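Accueil | Maison | Entretien | Cuisine | Jardin | Contact

Entretenir ses chiffons en microfibre pour qu'ils durent

Publié en janvier, par la rédaction de Wonalmont

Un chiffon en microfibre qui laisse des traces n'est pas forcément usé. Le plus souvent, ses fibres sont encrassées par le calcaire, la lessive en excès ou un reste d'adoucissant. Un bon lavage suffit en général à le remettre en service.

Triez d'abord vos chiffons. Ceux de la cuisine, gras, se lavent à part de ceux qui servent aux vitres et à la poussière. Ne les mélangez pas avec des serviettes en coton : les peluches se logent dans la microfibre et n'en sortent plus.

Secouez chaque chiffon dehors, puis faites-le tremper dans une bassine d'eau tiède avec une cuillère à soupe de savon noir. Comptez 2 heures pour un chiffon très gras, moins pour les autres. Frottez les taches à la main, sans brosse dure.

Passez ensuite en machine à 60 degrés, avec une demi-dose de lessive liquide. Pas d'adoucissant, pas de javel. Si votre eau est dure, lancez un rinçage supplémentaire. L'essorage peut rester fort, le tissu le supporte bien. 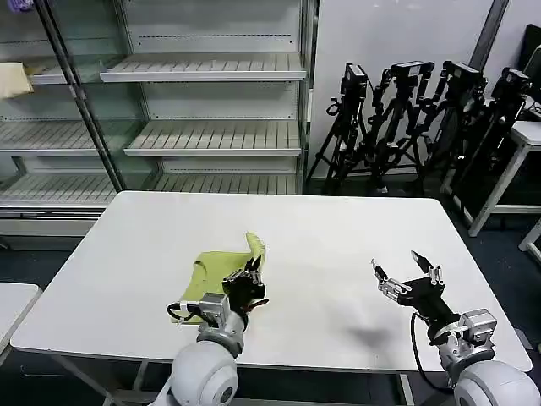
Un chiffon jaune-vert sur une table blanche.

Pour le séchage, étendez à l'air libre, loin d'un radiateur. Le sèche-linge est possible à basse température si l'étiquette l'autorise. Le repassage est à proscrire, la chaleur du fer écrase les fibres.

Une fois secs, pliez les chiffons en quatre et rangez-les dans une boîte fermée. Plié ainsi, un chiffon offre huit faces propres : on en change dès que la surface est sale. Attribuez une couleur à chaque pièce et tenez-vous-y, surtout pour les sanitaires.

Sur une table lisse, travaillez avec un chiffon à peine humide, en bandes parallèles, puis essuyez avec un second, sec. Sur un meuble verni, faites un essai dans un coin. Quand un chiffon n'accroche plus la poussière après deux lavages, gardez-le pour le vélo ou les chaussures.

Commentaires (3)

Markis
Merci. J'utilisais de l'adoucissant depuis des années, je comprends mieux les traces sur mes vitres.

Mandik
Et le vinaigre blanc au rinçage ? J'en mets presque 100 ml, je n'ai jamais eu de souci.

Vestergaard
Chez moi 40 degrés suffisent pour la poussière. Je garde le 60 pour la cuisine.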